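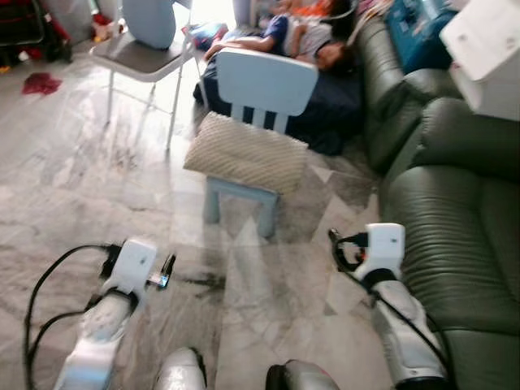
4.2 Small seats and what gets put on them

Children's chairs were the odd category. We had planned to code them with the other seating and move on. Didn't work. A child's chair in a living room is hardly ever just a seat, it's also a shelf, a step, a fence for a game on the floor, and the place where the cushion goes when a grownup picks it up. So it gets a section of its own.

Of the 89 households in the Zamstead round, 50 kept at least one child's chair in the living room during the day. Plastic or painted wood mostly. Light enough for a four-year-old to drag, and they do drag them. Parents told us the chair "lives" in one spot, usually beside the sofa, but the logs put it in the middle of the floor by late afternoon more often than anywhere else. Same with pads and small cushions. The pad starts on the chair, then it is a pillow, then a raft, then it's under somebody's knees.

We logged 2,520 placements over the round (a placement = one soft item, one resting spot, one check). Checks were done at breakfast, mid-afternoon and after bedtime. Coding for where an item rested was kept blunt on purpose: large seat, small seat, floor, other. An earlier scheme had eleven codes and the two coders could not agree on half of them, especialy armrests. Is a throw over an armrest on the seat or not? We now say yes.

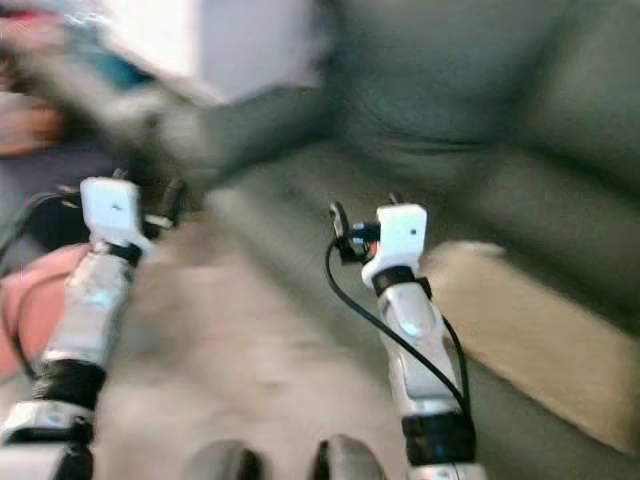
Large seats collect throws. Nothing suprising there. A throw that leaves the sofa tends to come back by evening, becuase an adult wants it. Pads for small seats have no such pull on them. Of all placements, 1,026 were of items that belong to a child's chair or play corner, and these were the ones that wandered. Longest run in the logs: one pad, nine checks in a row, never on the chair it was bought for.

Floor type matters too. On carpet, kids lie down straight on it. On tile they want something underneath, so a blanket comes down, and once the blanket is down other soft things follow it. Tile homes therefore look messier at the afternoon check – but they also get cleared faster, as the blanket has to come up before anyone can walk through comfortably. Carpet homes leave things. We'd want a second round before making much of this.

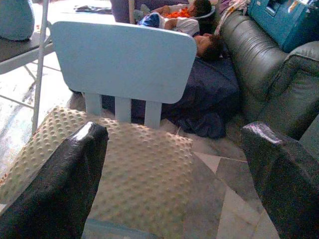 Mircea Filip
Household Objects Group, Civell

4.3 Putting the pad back

Returning a pad to a chair sounds like one action. In our notes it's closer to four: find it, get it the right way up, get it over the seat, settle it so the front edge isn't hanging. The last step is the one people skip. Draping over the front was coded as "returned" all the same, see Appendix B for the argument about that.

Orientation was a problem with textured pads. Parents go by the feel, bumps up. Kids don't care. Where the cover is textured on one side only, we asked the parent at intake which side was meant to show and went with that, no further questions.

Small backs make it harder. An adult sofa forgives a badly aimed cushion, you toss it and it stays. A child's chair has a short seat and an open back below the top panel, with gaps between the slats, and a thin pad can end up poking through. Thicker ones stay put better. The chair also slides if pushed at all, particularly on tile. Several parents held the backrest with one hand without seeming to notice they were doing it.

Figure 3. Pale blue child's chair and textured pad, Zamstead round.
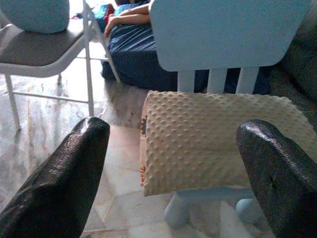

Last changed: November, section 4.3 and caption to Figure 3

The chair type in Figure 3 is common across the sample. Wide flat panel up top, vertical slats below it. No ties on most pads in the sample, though the Nuseo pattern sheet we handed out does have them. Families who sewed the ties on (only a few) reported fewer pads on the floor and more chairs tipped over, the pad now being a handle. Not something we tested for. Hodoroagă's older checklist treats a tied pad as part of the chair; we kept them apart so placements could be compared with the untied ones.

Open item for 4.4: bedtime checks where the chair itself had been put away. Currently coded "other". Needs its own code.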